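Subject: Re: Equipment plan, items 4 to 7: simulation before hardware

Dear colleagues,

Thank you for the comments received on the draft equipment plan. I reply below to the points raised by Idrisa Barasa, whose message I quote in part for those who joined the list after it was circulated.

> I have read the draft and have two concerns. The first is that item 4 (workstations and simulation licences) comes before item 6 (the second mobile base with two arms). Partners at Ondieki have been waiting for the base, and I should not like them to think it has been dropped. The second is that the gripper budget under item 7 assumes one type of finger throughout. Has this been discussed with the people who run the door and cupboard tasks?
>
> I would also ask what the figure of 3,000 against "spares" is meant to cover.
>
> I. Barasa

On the order of items 4 and 6, the base has not been dropped. It remains in the plan and moves to the second round of purchasing, which opens in May. Zollia has agreed to hold its quotation until then, and delivery is given as 33 working days from order. Ondieki has been told this in writing.

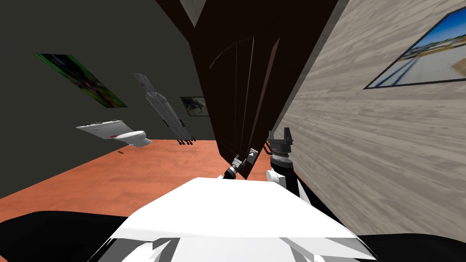
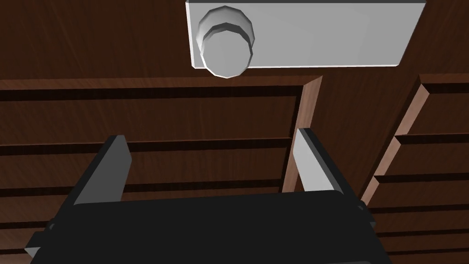
The gripper question under item 7 has been discussed with the task group, and the draft will be amended. The door and cupboard tasks do not ask the same thing of a hand, and a single line in the budget hides this. A round knob set on a flat plate, with a slatted wooden front beneath it, leaves the fingers to approach from below and close on a small faceted shape. A full-height door brings both arms up close to the panel, and there the size of the wrist matters as much as the fingers. The group has therefore asked for two finger types to be priced separately. Troleser has been invited to quote for both, and Mondar for the wider type only.

The workstations are placed first for a practical reason. At present the group has about 72 hours of simulation time a week on shared machines, and the queue is longest when the task files are being revised. Until the finger types have been compared in simulation, we are not in a position to state a quantity to either supplier, and an order placed now would very likely be changed at our cost.

The figure of 3,000 covers finger pads, cables and one replacement wrist joint. It does not include batteries, which stay under the running costs of the laboratory. I accept that the heading "spares" was too short, and it will read "spares and wearing parts" in the next version. The pads have been entered at 145 per set, excluding carriage.

Members are asked to do the following before the revised plan is issued:

- confirm whether their group requires one finger type or both;
- state the number of licences needed at the same time, as distinct from the number of named users;
- report any floor space or power supply limits that would affect the second base.

Replies may be sent to the list or to me directly. Groups that have already submitted a form need not submit another unless their numbers have changed. The quotations from Troleser and Mondar will be placed in the shared folder when both have arrived.

Yours sincerely,

Equipment Planning Secretary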